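4.2 Sorting toiletries into baskets

The second chore in our study is one that hotels, shelters and many households still do by hand: putting small bathroom items away by type. We chose it after Margareta Nistor timed housekeeping staff at the Roman guesthouse in July and found that restocking took up more of the shift than making beds. The items are light and cheap, and they are awkward to pick up. A nail clipper lies nearly flat. A wrapped toothbrush slides when one end is pressed, and clear film confuses depth sensing.

Each trial starts with the items scattered on the table and the baskets placed by hand, with no fixed layout. The two arms run the Darkari policy, trained on demonstrations that Grigore Barbu and one of the authors recorded over 4 weeks. A trial ends when every item is in its assigned basket or when 15 minutes have passed. Operators may not touch the table during a trial — a dropped item stays where it falls, and one that leaves the table is scored as a failure. Figure 3 shows the two-arm station with toothbrushes, toothpaste tubes, razors and nail clippers on the wood among the baskets.

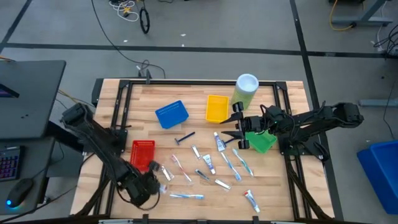 Figure 3. Two-arm station for the toiletry sorting task.

Can a machine take over this chore today? In a back room with someone nearby to step in, it can do part of the work, but it is too slow and drops too much to be left alone for a shift.

We ran 25 trials under the conditions given above. Toothpaste tubes gave the least trouble, and most failed grasps on them were recovered at the second attempt. Nail clippers accounted for the largest share of timeouts. The fingers often closed on the lever and pushed the clipper sideways, and the policy then repeated the same approach from the same angle. Adding a thin Plaswood lip to the table edge in a pilot run kept items from leaving the surface but did not improve grasping, so we left it out of the main trials.

Handing an item from one arm to the other was rare. The Terkix controller allows it, but in most cases the policy waited for the nearer arm to become free — a safe choice that cost time. We return to this in Section 5.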